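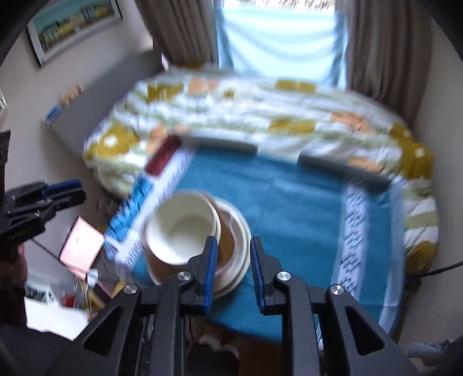 Plates and a bowl stacked at the near corner of a blue cloth with woven bands.

How to set the table from one stack

Carry everything over in a single stack, widest pieces at the bottom: white plates first, then the brown plate, then the deep bowl on top. Put the stack on a near corner so the middle of the cloth stays clear.

Straighten the cloth before you lay anything out. Line up the side bands with the table edges and check that the overhang matches left and right. Fold creases usually drop out with a damp hand and a few minutes. For stubborn ones, iron on low from the back, as the woven parts can snag.

Lift the bowl off first and set it aside. Deal the plates out one at a time, a thumb's width in from the table edge. Don't drag them. Unglazed foot rings pull threads, and my Rozīte cloth has two to prove it.

Bowls go on last, after the soup is hot.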